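Tistley ferry adds an early boat, and the summit road opens next week
2018-04-24
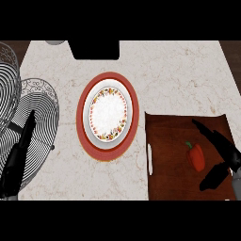
Good news if you're driving up to Tistley this spring (and I am, with the car already half packed). The ferry across the lake from Jidena is getting an early boat, leaving at 6:40 in the morning, which means you can finally get over the water and up to the pass before the tour buses start grinding along behind you. I've booked a rental on the Tistley side for a few nights so I can try it properly, and I picked it mostly for the kitchen, I admit. It has a big cream marble countertop with faint brown veins wandering all over it, and I plan to spread my maps across that and eat toast over them.

The early boat starts May 1 and runs every day until the end of November. It's the small boat, so there's room for 20 cars and no trailers. A car and driver costs $40 one way, same as the later sailings, and you can book through the Trakari ticket office on the Jidena dock or by phone. Walk-ons don't need to book. Last time I took the mid-morning boat I sat in line for two sailings with a melting bag of groceries, so I'm paying ahead this time!

The road over McIntyre Pass opens the same day. The plows got through to the top over the weekend, and the county says both lanes are clear, though the gravel pullouts on the north side are still under snow. It isn't a huge pass at 1,777 meters, but the last few miles are steep and there's a run of tight bends just below the top where I always end up in second gear. Fill up in Jidena before you board, too. The pump at the Tistley store is closed for repairs until June and the next one is a long way down the other side.

One more change: the summit parking lot now charges $5 for the day, coins or card, and the overnight spots for campers are gone. There's a new overnight lot almost 500 yards down the south side, next to the old weigh station, with toilets but no water.

I'll be on the first early boat, and I'll post road conditions from the top that afternoon if my phone gets a signal up there.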